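3. What happens to the leftovers: kitchen diaries from Ostmont

I'll start with the diaries, because they're the part of the study I enjoyed most and the part that nearly did my head in.

Figure 1. Small wooden picture frame on a white tabletop.

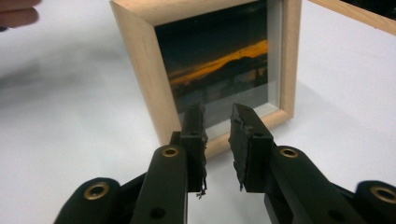 We asked 140 households in Ostmont to write down every cooked leftover that went into the fridge over 11 weeks, and then to write down what became of it. By "leftover" I mean anything cooked at home and not finished at the meal it was cooked for, so half a tray of potato bake counts and half a bag of raw spuds doesn't. Takeaway was out as well, which a few people argued with me about (fair enough, cold pizza is a serious breakfast in plenty of houses, mine included).

The diary itself was a plain exercise book with four columns: what it is, when it went in, what it was kept in, where it ended up. I'd wanted a fifth column for why, and Hywel Probert talked me out of it. He'd used a "why" column in his earlier work on school lunches and got pages and pages of "dunno". So we left people a wide margin and told them to scribble if they felt like it, and oh boy, did they scribble! The margins turned out richer than the columns. One woman kept up a running argument with her teenage sons in hers, partly in their handwriting.

3.1 Coding the entries

All up we had 3569 usable entries. An entry was usable if I could tell what the food was and whether it was eaten, binned, frozen, composted or given to an animal. "Chooks" became its own code in the first week. I'd lumped it in with compost to begin with, but people who keep hens don't think of scraps as waste at all, and they said so in the margins, sometimes in capitals.

Amirhossein Safavi and I each coded the lot separately and then sat down on a Tuesday to compare. Most of our disagreements were over soup. If you tip leftover vegies into a soup, and half the soup goes back in the fridge, is that one leftover eaten and a new one begun, or the same leftover still hanging on? I said new. Amirhossein said same, and he had a pretty good case, as he was thinking about how long the original carrots had been cooked. In the end we went with new, but we flagged every one of these "second life" dishes so anybody who takes his side can recode them. There were fried rices in there on their third life by the weekend.

3.2 The second-life dishes

Of the usable entries, 1269 were second-life dishes, more than I'd have guessed at the start. Fried rice, frittata, toasties, pasties, shepherd's pie, and a whole family of things people just called "slop" or "bits" or "Dad's special". I got quite attached to the bits. A typical one had cold roast veg, an onion, whatever meat was going and an egg on top, and it almost never got cooked from a recipe. When we asked about this at the follow-up visits people looked at me as if I'd asked for the recipe for toast.

What struck me was how often the second dish had been decided before the first one was even cooked. People bought the bigger chook because they wanted the sandwiches, and made twice the mash because bubble and squeak was on for tomorrow. I'm not sure "leftover" is the right word for food like that, and Hywel would rather we called it "planned surplus", but I can't bring myself to say planned surplus about mashed potato. We've kept "leftover" throughout and marked the planned ones with a P in the tables.

The unplanned ones behaved differently. Small amounts did worst. A single sausage usually got eaten (often by someone standing at the fridge door), while a couple of spoonfuls of peas tended to sit there until bin night. Rice went either way. Several households wrote that they weren't sure how long cooked rice was safe to keep, and a few chucked it the same night on principle. I'd like to come back to rice in a separate paper, there's a lot going on with rice.

3.3 Containers, and some grumbling

The container column was meant to be a bit of housekeeping and I've come round to thinking it matters. Food kept in something see-through was noted as eaten more often in our diaries than food kept in an old ice cream tub or margarine tub. I wouldn't hang too much on this. The ice cream tubs were also where people put the things they didn't much fancy, so the tub may be getting blamed for the silverbeet. One bloke wrote "out of sight" beside five entries in a row, then labelled everything with masking tape for the rest of the study, and his bin column went quiet for a fortnight before picking up again.

There are the usual weaknesses. People who agree to keep a diary about their fridge are probably tidier than people who don't, and writing a thing down makes you look at it. We began in January too, so there's a lot of ham early on, and barbecue meat, and salads that nobody could reasonably be expected to save. A winter round would have more stews in it and I suspect the second-life share would shift, though I couldn't tell you which way. Amirhossein thinks up. I've got a bottle of relish riding on down.

I also should have asked about freezers properly. "Frozen" was treated as an ending in our coding, when for most households it's more of a long pause, and at the follow-up visits I was shown some truly ancient bolognese. We come back to the freezer in Section 4, with the interviews.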